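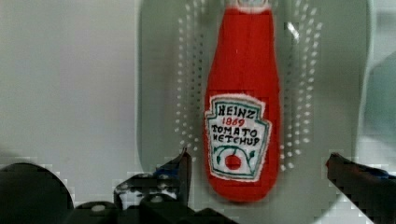

January, bench log, cell 2 (the Lurnero arm)

Started 7:40 with coffee and a gripper that had been closing crooked for most of last week. Really good morning, so I'm writing it all down while I still remember which screw was which.

Symptom first, for whoever reads this later: left finger arrives early, right finger drags in behind it. With the hard blocks you'd never notice, they just scoot over and get picked anyway. With the plush stuff it's obvious. The ketchup bottle leans toward the right finger before it gets squeezed, and then the arm lifts it at a tilt and the place step goes wrong. I love that bottle as a test piece, by the way. Soft enough to show every little shove, and the white label gives you something to watch for rotation on the wrist view.

Took the fingers off. Left one came away clean. Right one had lint packed behind the slide, a proper felt of it, plus a bit of old grease that had gone to wax. Picked it out with a wooden skewer, wiped down with alcohol, new grease, thin film only. Moved it by hand through full travel and it felt like a different gripper! No catch at the two-thirds point any more.

Screws back in with thread locker, small driver, snug and then a hair more. Do the inside pair before the outside pair or the finger sits twisted. (Found that out the long way, had to redo the left.)

Then re-homed and set the open position. It was at 200 in the config, which had it bumping the hard stop each time it opened. You could hear it, a small tick. Backed it off to 180. Tick is gone, and there's still plenty of room either side of the bottle on approach. Closing force left alone for now. Saved the config on the cell machine as well as on the Skikthorpe share, so please don't load the old one from the desktop.

Wrist camera: wiped the lens, reseated the connector. Still getting blocky patches along the dark edges of the fingers. The label reads fine, so I don't think it's focus. My bet is the compression setting on the stream, since it shows up worst where there's black against the light tray. Want to try the short Enex cable before I touch any settings, one change at a time.

Ran the pick and place on the bottle from 10:15, tray to table and back. 145 cycles before lunch, no drops, and the lean is gone as far as I can see. I stood there and watched far more of them than I needed to. It's just so nice when both fingers touch down together!

One thing I noticed and haven't fixed: in the oval tray the fingertips come down pretty near the rim when the piece is off to one side. No contact so far. Could raise the approach a touch or shift the tray, would like a second opinion.

Service note: counter was at 3,000 closes since the last cleaning when I opened it up. Too long with fabric pieces. Going to try half that and see what the slide looks like.

To do
- short cable on wrist camera, compare the same pose before and after
- order finger pads, blue, same as the Srisuk set
- spare tube of grease, ours is nearly flat
- print the screw order and tape it inside the cabinet door
- rerun with the hard blocks, make sure 180 hasn't upset anything there

Left it homed, power off at the wall, fingers open.

2 comments
0 shares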